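Small items sliding into the corners of a deep gray bin

Gert Van Wyk
We keep mixed small goods in tall gray bins with sloping walls. Flat boxes and long brushes end up against the back wall and are slow to pick out. Would a liner help, or should the bin be changed?

Getachew Worku
Try a ribbed rubber mat cut 8 mm short of each wall – a tight fit will buckle. Ours is from Sornine and has lasted 500 refills. Lay long items flat near the middle, with the handle parallel to the back wall. Small boxes go behind them. Leave the corners empty if you can. 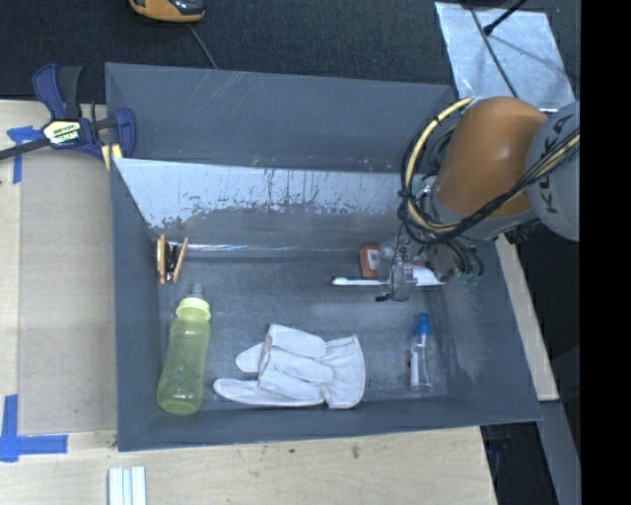 mindville_stores
Shallower bins. We changed ours in April and stopped using mats. Scuffs on the walls make no difference.

Gert Van Wyk
Thanks. Will test the mat first – new bins are not in the budget.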